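Gelari day cruise, September dates now up. Boat leaves Oltosska harbor at 8:30 am, back by dark. 106 seats and they go fast – last month we had a waitlist. Swim stop at the north cove, lunch on board, bring your own towel.

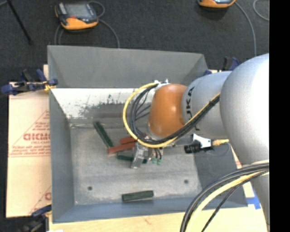

Hurkex Staff Travel Club

Price is $157 with lunch, kids under six free. Deposit by noon on the last day of the month pleas, cash or check. No dogs this time, sorry. Questions to Eleri Voyle, ext 1173 – mornings are best, shes out after lunch.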